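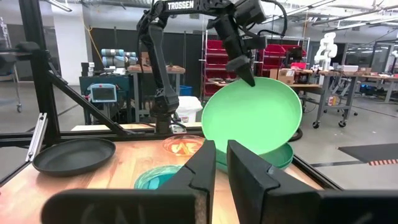
Week 6 notes: glazes, foodware and what "food safe" means

Posted 25th January. Read before studio. Bring the workbook, we use the tables at the back.

Recap from week 5: clay body shrinks, glaze shrinks, they don't shrink the same amount. If you missed it get the notes from someone, I'm not redoing the whole thing here.

What a glaze is

Thin layer of glass stuck to clay. Three jobs in the recipe:
Glass former - silica, nearly always.
Flux - gets the silica to melt at a temperature our kiln can reach. Silica alone needs far more heat than we have.
Stabilizer - alumina, mostly from clay in the recipe. Stops the melt running off the pot and onto my kiln shelf.

Too little alumina = runny. Too much = stiff, dry, pinholes. Most of your bad tests last week were one or the other. Go look at them again with this in mind.

Color

Metal oxides or prepared stains. Copper gives green in an oxidizing kiln, can go red in reduction. Chrome gives a heavier, flatter green. Chrome plus tin goes pink, which catches people out when they fire a chrome glaze next to a tin white. Cobalt is blue and very strong, use a tiny bit. Iron does nearly everything from honey to black.

Pale colors on tableware are mostly stains in a white base. Easier to repeat than raw oxides. If you want a set that matches, use a stain. I mean it.

Food safe: be careful with this term

People use it for at least two diffrent things. Keep them apart in your write-up.

1. Leaching. Metals coming out of the glaze into food, mostly acidic food. Lead and cadmium are the ones regulated in most places. Others (copper, manganese, barium) can still leach from a badly made glaze. Copper is a good one to study as it shows: leave lemon on the glaze overnight, look for a color change where it sat. A change means fail. No change does NOT mean pass, it only means you didn't see anything. Lab test is the real answer.

2. Surface. Crazing (fine cracks), pinholes, rough matte patches. Holds food, stains, hard to clean. Separate question from leaching. A crazed glaze can have low leaching and an uncrazed one can be terrible.

A material being non-toxic in the bag tells you little about the fired glaze. And the other way round. The fired surface is what counts, so firing matters as much as the recipe. Underfired glaze of a good recipe can leach more than it should.

Case: the two Ouali plates

Same recipe, same stain. First batch fired full schedule, second batch pulled early to save kiln time. Ouali (small tableware workshop, see reader) sent both out for testing. The second batch came back worse and had to be sold as decorative. Cost them more than the kiln time did. Short answer question on this is likely, so know WHY: incomplete melt, flux not properly locked into the glass.

Compare with Mostari in the same chapter, they had the fit problem and not a leaching one. Lots of you mixed these up last year's group too.

Glaze fit

Glaze shrinks more than body on cooling = glaze in tension = crazing.
Glaze shrinks less than body = glaze in compression = good up to a point, then shivering. Shivering is flakes coming off rims. Sharp. On foodware that is a bin job, no discussion.

Crazing fixes: more silica, or swap some high-expansion flux (sodium, potassium) for a lower one. Change one thing at a time!! Write it down.

Delayed crazing is real. Pot looks fine from the kiln, cracks weeks later as the body takes up moisture. Why we keep test tiles until May.

Plates in particular

Flat ware is harder than it looks. Warps if dried fast, so dry slow, under plastic, turn it over once it's firm enough. Even thickness. Compress the center or you'll get an S crack. Rim thin is pretty but chips, and glaze pulls thin over an edge so color breaks paler there. Round the edge off with a damp sponge.

Knife marks: gray lines on a glaze are often metal left behind by the cutlery, not scratches. Try a mild cleaner first. Matte glazes pick it up worse.

Homework

Read the Jollen chapter, up to the expansion tables. Skip the history bit.
Make 16 test tiles, numbered on the back in underglaze pencil. Regular pencil burns off.
Mix a 200 gram dry batch of your base. Mask on when weighing, wet wipe the bench after, no sweeping.
Half page on leaching vs fit, using Ouali and Mostari.

Ploltel stain sheets are in the tray by the sink. Check the zinc column before you pick a color, some of them go off in a zinc base.

Next week: slips and engobes. Bring leather-hard tiles.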